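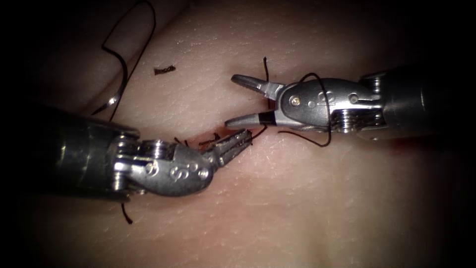 Section 4. Setting up a parallel reading

A parallel reading puts two or more editions of the same philosophical work side by side in Istis and keeps them in step as you scroll. Use it to compare translations, to check a quotation against the original language, or to prepare a passage for a seminar. You need an Istis account and at least one text in your library. If you have not yet loaded any texts, go back to Section 3.

Before you start

Decide which edition will be your base text. Istis takes its paragraph numbers, chapter headings and page references from the base text, and every other edition is fitted to it. For most work the base text should be the original language, even if you do not read it well. If you use a translation as the base, passages the translator left out will not appear in the main column. They are placed in a list called Unmatched at the bottom of the reading window.

The Trodcombe collection, included with every account, holds 2543 texts. Of these, 58 are already aligned with at least one translation and can be opened as a parallel reading straight away. They are marked with a double bar in the catalog. For the rest, follow the steps below.

Creating the reading

1. Open the Library tab and find the base text. Click the title once to select it. Do not double-click, as this opens the text by itself.

2. From the Reading menu, choose New Parallel Reading. A window opens with the base text in the left column and an empty column on the right.

3. Click Add Edition at the top of the empty column. Choose an edition from the list. Editions of the same work are shown first, followed by everything else in your library.

4. Choose the alignment method. By Section matches numbered sections or chapters. By Paragraph matches paragraph by paragraph. By Marker uses marginal page numbers, such as the standard page numbers printed in editions of Plato, Aristotle and Kant.

5. Click Align. Short works take a few seconds. A long treatise can take several minutes, and you can keep reading in another window in the meantime.

6. When alignment is done, check the first page, the last page, and one page near the middle. If these three are in step, the rest usually is too.

7. Give the reading a name and click Save.

To add a third or fourth edition, repeat steps 3 to 6. The limit is 4 columns, including the base text.

Note: By Marker is the most reliable method wherever marginal numbers exist. By Paragraph works poorly with older English translations, which often break up long German or French paragraphs.

Caution: Changing the base text after you have saved a reading removes all manual corrections. Make a copy of the reading first (Reading menu, Duplicate).

Correcting the alignment

Some drift is normal. It tends to begin at a footnote that one edition prints in the text and the other prints at the foot of the page, or at a preface that appears in only one edition.

1. Scroll to the first place where the columns no longer match. Always begin with the first one. Later errors are often caused by it and clear up by themselves.

2. Click the paragraph in the base text. It is shaded gray.

3. Hold down Shift and click the matching paragraph in the other column.

4. Click Pin. Istis realigns everything between this pin and the next one, or to the end of the work if there is no later pin.

5. To undo, select either paragraph and click Unpin.

If a paragraph has no match, select it and click Leave Alone. A blank space appears across from it in the other column.

Note: Works made up of aphorisms or fragments should be pinned at every tenth entry or so. Editors number fragments differently, and a single inserted fragment will throw off everything after it.

Linking terms

A linked term is highlighted in every column at once. This is useful for words that translators handle in different ways. One English version of a work may have "self" where another has "subject" or "ego", and the difference is easy to miss at normal reading speed.

1. Select the word in the base text.

2. Right-click and choose Link Term.

3. In each of the other columns, click the word or phrase that translates it. If the translator has paraphrased and no single word fits, click Skip.

4. Choose This Passage or Whole Work. With Whole Work, Istis searches for the same pair throughout and lists the places where the base term occurs without the linked translation.

Read this list with some care. It shows where the wording changes and does not judge whether the change matters. Inflected forms are included for German, French, Danish and Latin. For Greek, turn on Include Inflected Forms in Settings first.

Caution: Linking a very common word across a whole work can return over 1000 results and slow the window down. Limit the search to one chapter with the Range box.

Using your own scans

Editions you have scanned yourself can be added through Kovard, the import tool supplied with Istis. Save the scan as a searchable PDF, open Kovard, and choose Send to Istis. Running heads and page numbers should be removed in Kovard before sending, or they will be read as part of the text.

The sample project used in Section 5 is the Ait Ali reader, a short set of passages on personal identity selected and aligned by Reijo Eskola. It can be downloaded from the Help menu. Open it once and save a copy under your own name before continuing, as the original is read-only and pins made in it are lost when the window closes.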